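Paper notebook, 5th January

First vat session of the year and I'm so pleased with it! The pulp that Chidubem Aliyu beat before the break held up fine in the cold room. No smell, no pink bits, still nice and slick between the fingers. It's the old shirt cotton, with a bit of abaca to help it hold together.

Did the shake-jar test first. Fibers spread out evenly and settled slowly, hardly any knots. I gave it 25 more minutes in the Trarnier anyway with the roll backed off, mostly to open up what had clumped in storage, and the difference when I dipped the mold was huge. It drained slower, and the surface closed up beautifully. 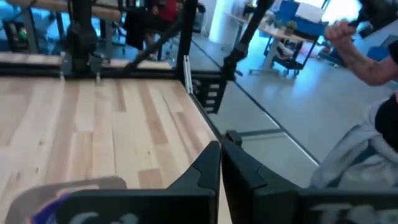
Pulled 30 sheets on the small wove mold. The early ones are a mess, thick at the near edge, because I was lifting before the wave had finished. Yannick Collet watched a few of those and told me to stop thinking about my wrists and look at the far corner of the deckle. That fixed it! Once I had my eyes there the shake evened out and I stopped getting that ridge. Kept the ugly ones for test strips.

Couching onto the Ezzat felts (the gray ones, soaked overnight). They release so much better than the old blankets – I had only one sheet tear on the way off, and that was a drip from my sleeve. Note to self, roll your sleeves up. Drops from the deckle still leave those little round thin spots, papermaker's tears, and I kind of love them, but not in a batch that's meant for printing.
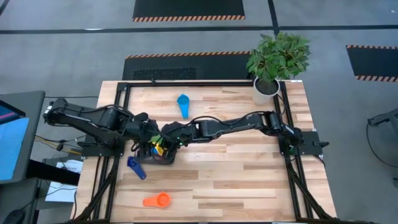 Over the butcher-block top, the little multicolored piece held just above the wood.

Pressing: brought it up slowly, let the water run off, then more pressure, then left it and had lunch. Swapped to dry felts for the second press. Thickness on the good sheets is very even by feel, will put the gauge on them when they're properly dry.

Sizing is the part I really want to write down. Split the best of the stack into 2 lots. One gets internal size only (Fostix, added to the vat at the end, stirred in by hand). The other gets that plus a gelatin bath once the sheets have cured for a while. Chidubem's bet is that internal alone is plenty for relief printing and that gelatin just makes the sheet fussy. My bet is that the gelatin lot will take pen and ink far better, and I want both from the same paper. Greedy, I know.
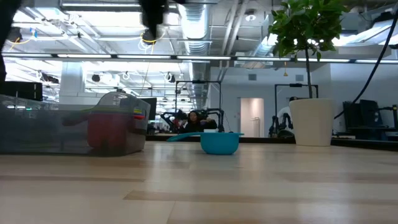

Half are drying under restraint between blotters, with the fan through the cardboard, and the rest are loose on the Gallow rack so we get some cockle to compare. I love the loose-dried surface, it has this skin to it, but Yannick has to feed these through a press and he has opinions.

Left over: a bucket of thin pulp, drained and bagged in the cold room, label on the lid. The blue rag is cut but not soaked.

To do
– change blotters tomorrow morning and again before leaving
– gelatin bath: keep it warm, not hot, and pull out the first sheet as a trial before committing the lot
– ink drop test on both lots, front and felt side
– ask Chidubem how long the shirt cotton was in the beater the first time, I can't find it in the book
– new brass screws for the deckle, 2 are stripped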